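Semholm Makers Help > Robots and Automation > Arms and grippers

Hand holds fruit fine, then takes 8 tries to put it in a bin

Asked in February, viewed 826 times

I have a pick-and-place setup in our shared workshop that has reached the stage where it is impressive to visitors and useless to me. Secondhand industrial arm, five-fingered hand on the wrist, white table, blue plastic bin. The job is to pick up a piece of produce and put it in the bin. A toddler can do this, and the toddler did not need a 24 volt supply.

The grasp works. I spent most of the winter on it and I'm a little smug about it. The approach is from above and to the side, thumb on one side, fingers closing over, and a current limit on each finger so it stops squeezing before things get wet. Oranges, a bell pepper, potatoes, all fine. I moved up to dragon fruit because the shop around the corner had them marked down, and because I wanted something with bits sticking out of it.
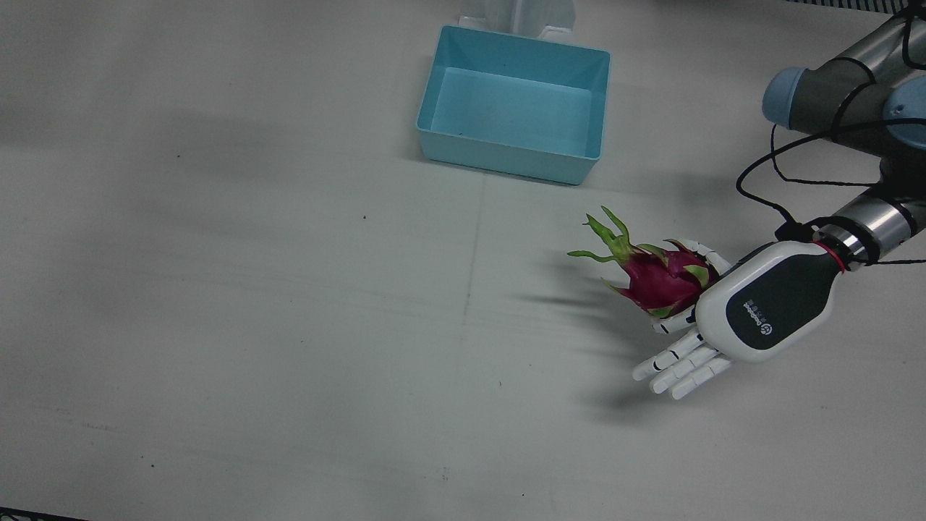 The drop is where I lose the will to live. The arm goes to a point above the bin, lowers, opens the hand, and one of these happens:

1. The fruit comes out cleanly. This is rare and I suspect it does it to keep me interested.
2. The thumb lets go first and the fruit rolls off the fingertips in whatever direction it likes, sometimes over the wall of the bin.
3. A scale or one of the green spiky parts catches between finger segments, and the fruit goes up with the hand again when the arm retracts. It then falls off during the move home, from a height, onto the table.

Worst run so far was 8 attempts for one fruit. By then it was more of a smoothie.

What I've tried:

Opening faster. It throws the fruit.
Opening slower. More of number 3.
Lowering further before release. The knuckles hit the bin wall and the arm faults. I've had the speed down to a crawl and it still faults.
A wrist shake after opening. Works on potatoes. On the dragon fruit it looked like the arm was trying to get something off its shoe.

Control is a Sallon board talking to the hand over serial, and the arm has its own controller. The two are synced by me sending one command and then the other with a sleep in between. I know. The sleep is 368 ms and I no longer remember why.

The bin isn't fixed down. I put it back in the same spot by eye every time, up near the far side of the table. There's one camera, fixed, and at the moment I only use it for finding the fruit.

Is this a release problem, a planning problem or a me problem? I would like to not buy another hand.

3 answers

Answer 1 (accepted)

Mostly release, partly planning. The 368 ms is on you.

You're treating the drop as the grasp played backward, and with a hand like that it doesn't work well. When you close, the fruit is sitting on the table and the table is doing half the job. When you open in the air there's no table, so whichever finger leaves first decides where the fruit goes. On yours that's the thumb.

Things I'd change, in this order.

Turn the wrist before you open. If the fruit is lying across the fingers, roll the wrist until the palm faces down and the fruit hangs from the grip with nothing underneath it. Check your cable slack before you do this at speed. Run the whole roll by hand in jog mode first and watch the loops at the forearm and the wrist. I once tore a connector clean out of a Kozan hand this way and got to spend an evening with tweezers.

Open the fingers first, a little, with the thumb still in place. Then the thumb. Then everything to full open together. You want the last contact to be short. Put a pause of a few tenths of a second between the partial open and the full open so the fruit can settle against the thumb.

Don't retract straight up. With the hand full open, move back along the direction the fingers point, so the segments slide away from the fruit. Up only after that. Spiky bits catch in the knuckle gaps because you're pulling across them. Turn the fruit so the spiky end faces away from the palm if your grasp planner gives you any say in it.

For the bin wall: approach from the open side of your workspace, with the fingers over the bin and the back of the hand outside it, if your arm can reach that pose. It lets you go lower before the knuckles meet plastic. Or get a bin with lower walls. I realize that's a disappointing piece of engineering advice.

And get rid of the sleep. Your hand should be able to report finger position. Poll it, and don't let the arm move until every finger has passed the open threshold. If one doesn't get there within 2 seconds, stop and complain. I would bet a good part of your number 3 is the arm leaving while the hand is still opening.

Comment from the asker: It was leaving while the hand was still opening. I logged it and the ring finger was barely halfway when the arm started up. I have no words for how long I spent buying different fruit.

Comment from the asker: Polling plus the thumb-last order has it mostly going in. The wrist roll I can only do partway before a cable goes tight, so I need to redo the strain relief. Accepting this one.

Comment: Spiral wrap on the cables, and anchor at the forearm with a hook and loop strap, not a zip tie. You'll be moving it again.

Answer 2

Fix the bin down. You've got an arm that repeats to a fraction of a millimeter and a bin that repeats to wherever you felt like. Two strips of wood on the table to make a corner, push the bin into the corner, done. We did ours with scrap and double-sided tape and it's still there.

Since you already have a camera you could also find the bin with it. A light blue bin on a white table is not the hardest thing to segment, though watch for shadows — ours decided that the shadow of the arm was a second bin and was very confident about it. Diffuse light helped more than anything I did in code.

I'd do the wood first. It takes ten minutes and it doesn't need a driver update.

Comment: Seconding the wood. I wrote bin tracking for the Terkmont build and then we taped the bin down anyway.

Comment from the asker: Corner is in. I'm annoyed at how much it helped.

Answer 3

why not use a suction cup

Comment: On a dragon fruit?

Comment: ok a big suction cup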